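工坊记录本 八月 釉料这边

上午九点多开工。先说坏消息：上一窑的草木灰釉,凡是指望它流的地方都没流,凡是指望它老实待着的地方都淌到了垫饼上。釉有自己的想法，我已经习惯了，但垫饼的钱还是要花的。

上一窑的情况先补记,免得过一阵全凭印象，印象这东西总是偏向我自己。

胎：Westum 的那款粗陶泥,加了熟料的，还是去年剩下的一批。素烧 800 度，温度没改。Shafiq Miah 觉得偏低，坯体太吸水，蘸釉的时候一下子就挂厚了。我觉得他说得有道理，但当时我已经把坯都装进窑里了，于是我的观点临时变成了“低一点没关系”。

灰：果木灰，自己洗的。洗了 2 遍。头一遍的水又滑又涩，手套破了一个小口，下午指尖就开始脱皮。碱性这件事书上写得很清楚，手也写得很清楚。洗灰的人请检查手套，尤其是右手虎口那里。

配方：灰、长石、球土，老三样，比例照旧本子上的抄。旧本子那一页被釉浆泡过，长石那一栏的数字有一位看不太清，我按自己认为合理的那个读了。现在回头看，这可能就是整件事的起点，但也可能不是，因为灰本身每一批都不一样，什么都可以怪到灰头上。这是用灰釉最大的便利。

过筛：过了，但没过够。筛网上最后剩的那一撮粗渣，我盯着看了一会儿，最后用刷子硬压下去了。烧出来的表面上有一些针尖大的黑点，散得很自然，卖相还行。来买东西的人会说有古意，我不打算纠正。

施釉：碗是蘸的，杯子是浇的，那只大盘先浇后喷。喷枪中途堵了一次，拆开洗，装回去的时候垫圈装反，喷了自己一袖子。大盘上因此有一道明显的接痕，在盘沿偏下的地方，烧完以后接痕变成了一条偏绿的细带子，比盘子其他地方都好看。要复现它，恐怕得把垫圈再装反一次。

烧成：还原气氛，Ernix 控制器，程序用的是存在里面的那条旧曲线。保温段结束以后控制器报了一次错，代码手册里查不到，按了确认它就不吭声了。我也没再追问。降温没有控，关火以后直接闷着。

开窑时间也值得记一笔。规矩写在墙上，不到能徒手摸窑门的温度不许开。我是早上到的，窑门还烫手背，于是我“只是松一松”门缝。松完听见里面叮的一声，很清脆。后来查到是一只小碟，口沿裂到底足，断面整齐得可以当教具。规矩还贴在墙上，字又被描粗了一遍，笔迹我认得，是我自己的。

抄完这些，接着整理电子表格。本子和表格的关系一直很微妙：本子上有字但没法排序，表格能排序但里面没有字。每次都说以后直接往表格里填，每次都是满手泥浆站在桶边上，最后随手写在纸箱板上，再从纸箱板抄到本子，再从本子抄到表格，每转一手就丢一位小数。
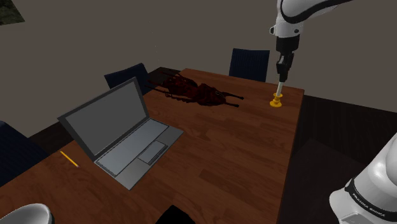

笔记本电脑，开着盖，屏幕是灰的。

表格里新加了一栏，叫“实际做了什么”，跟“计划做什么”并排。填了几行就发现这两栏几乎没有重合的地方，看着像两个不同的工坊，一个管理得很好，另一个是我们。

编号也改了。旧编号是字母加数字，字母代表灰的来源，可是中途换过一次含义，前半本里的那个字母指松灰，后半本里指稻草灰，中间那几页指什么要看当时的心情。新规则是试片背面用氧化铁水直接写全称，写不下就换大一点的试片。字要写在不上釉的那一面。这一句看起来多余，写下来是因为上一窑有几片写在了上釉的那一面，烧完以后编号融进了釉里，颜色倒是很漂亮。

下面是关于流釉的正经讨论，给接手的人看。

流得太厉害，一般想到的是釉太厚，或者助熔的东西太多，或者温度冲高了。三种可能我们这次都占了一点。厚度方面，素坯吸水强，蘸的时间却照旧坯的习惯来，数得跟以前一样慢，挂上去自然就厚。助熔方面，灰洗得不算彻底，残留的可溶盐会跟着水跑到坯体边缘，干了以后在口沿上结一圈白霜，那一圈到了高温就先化。口沿上的霜我其实看见了，还用手指抹了一下，心想挺好看的。温度方面，测温锥比控制器显示的弯得更深，弯到头碰着了座子。控制器和测温锥意见不合的时候，信测温锥。它没有屏幕，也就没有机会撒谎。

该流没流的地方解释起来更麻烦。那几件放在窑的下层靠里，挨着棚板立柱，估计是那个角落气走不过去，温度也差一截。釉面发干，摸上去像没刮干净的下巴。颜色是一种很难描述的土黄，Shafiq 说像旧报纸，我说像茶渍，争了一阵，最后在表格里写的是“黄”。

这一角以后只放素烧或者垫东西用，作品别往里塞。我知道装窑装到最后总会剩一只杯子没地方去，而那个角落正好空着，大小也正好。请忍住。

中午吃饭时聊到 Kanagaratnam 那批订单。他们要的是一套茶具，要求釉色“自然有变化，但每件要一致”。这句话我读了好几遍，还是打算接。可行的办法是多烧一些，从里面挑出变化得比较一致的，剩下的摆到门口架子上，标签写“自然有变化”。样品先送过去让他们摸，光看图不算数，图上所有的釉都是好釉。

壶盖的问题单独记。那套茶具里的壶，盖子和口的配合烧完总是紧。收缩率按泥料袋子上印的算，印的是一个很有自信的数。我们自己拿尺条烧出来的收缩要再大一点，而且横着放和竖着放不一样。做盖子的时候请跟壶身同一天拉，同一个地方晾，别因为盖子小就搁到窗边上催它。催过的盖子会记仇。合盖烧的话，接触面刷氧化铝浆，刷薄，干了再刷一次。忘记刷的后果去看架子最上层那只壶，它很完整，釉色也不错，只是打不开。

下午称料。Pritine 那台秤又开始漂，空盘的时候自己往上走，走一会儿停下来，像在想事情。拿校准砝码压了，读数对；拿下来，归零，又漂。后来发现是电扇对着它吹。八月里要在电扇和秤之间选一个，我选了秤，称完衣服湿透。微量的着色剂一律关了电扇再称，大宗的长石随意，差那么一点点看不出来。

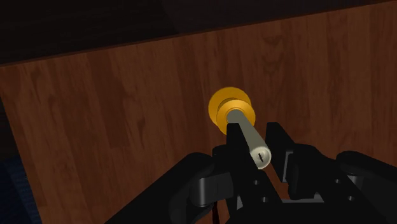 新一轮试片的安排如下，写得像样一点，省得又变成纸箱板文献。

底料用同一桶，从头搅到尾。搅的时候要把桶底那层硬饼翻起来，它沉得像水泥，棍子插进去能立住。棍子能立住的时候，说明上面那层水一样的东西跟配方已经没有什么关系了。上一次有人直接舀了上层去蘸，试片烧出来薄得像擦了一层油。我没有写是谁，因为字迹是我的。

变量只动一个，就是灰的比例。这话每一轮都写。每一轮写完，总有谁路过的时候顺手加点别的，说反正要开窑。反正要开窑，这五个字害人不浅，本工坊一半的谜团都是这么来的。这一轮我把料罐收进柜子里了。

试片用竖的，底下带脚，能看出往下淌多远。平的试片什么釉都显得听话。每一片都下到同一条线，线用铅笔画，烧完会没有，所以烧之前先量好记下来。垫饼全部刷新浆，旧浆起皮的先铲干净再刷。

釉浆浓度用比重瓶量，不要再用手指。手指法的原理是蘸一下看指甲盖还看不看得见，这个办法是老师傅传下来的，老师傅的指甲也许很稳定。量完以后静置一会儿再量一次，两次差得多说明没搅匀，回去搅。

加一点点苦盐水防沉，滴管滴，滴几下停一停，看它变稠。别倒。上回倒的那一桶现在像酸奶，盖着盖子放在水池底下，等它自己想通。

素烧这边，跟 Shafiq 说好了折中：一半照旧，一半调高，同一桶釉同一个蘸法，烧出来放在一起比。他对结果很有信心，已经提前在表格里把自己那一列涂成了绿色。我把我的那一列留白，显得比较科学。

烧成曲线重新输，不用旧的那条。输完从头翻一遍核对，尤其看升温单位，是每小时还是每分钟。保温 4 小时那一段是素烧用的，不要抄到釉烧里来。釉烧的保温先空着，等测温锥到了再定。锥子快用完了，盒子里剩的有几根受过潮，根部发酥，别用在要紧的窑里，也别跟好的混着放。现在它们就是混着放的，我明天分。

还原开始的时间以前全凭闻，这次记下来。观火孔的塞子烫，用钳子取，取下来放砖上，不要放台面上。台面上那个圆圆的焦印就是这样来的。有人建议把它磨掉，我主张留着，它比墙上的规矩管用。

冷却要控了。灰釉慢冷会析晶，出来一层雾，有人喜欢有人嫌脏。先做 2 窑比较，一窑快一窑慢，别的都不动。看完再决定喜不喜欢，别先决定再去找理由。我自己偏向慢冷，理由还没找到。

杂事：

洗灰的水不能直接倒下水道，先沉着，上面清了再舀掉，底下的晒干回收。院子里那只桶盖要压砖，昨晚下过雨，今天一看水位涨了，配方里多了一味天落水。

口罩滤芯该换。打料的时候戴，筛料的时候也戴，只是“看一眼”的时候也要戴。看一眼通常要看很久。

海绵又少了。修坯用的细海绵请不要拿去擦台面，擦过台面的海绵再擦坯，会把熟料颗粒划成一道道弧线。上一窑那只浅碗内壁上的弧线有人夸是笔意。

泥料快见底，Westum 那边要提前订，问一下新批次的铁含量有没有变。他们每次都说没变，我们每次都还是烧一根试条。两边都很有礼貌。

裂掉的小碟我留下来了，断口朝外放在窗台上，量了一下釉层，口沿薄，往下逐渐变厚，碟心积了一汪，透过去能看见胎上的拉坯纹。颜色是这一窑里最对的。如果有谁想知道目标釉色是什么样子，去看它，看完放回去，边缘锋利。

傍晚六点，试片晾着，釉桶盖好，电扇重新打开。窑明天装，最下面靠里那个角落我先塞了一块旧棚板占着，省得自己到时候动摇。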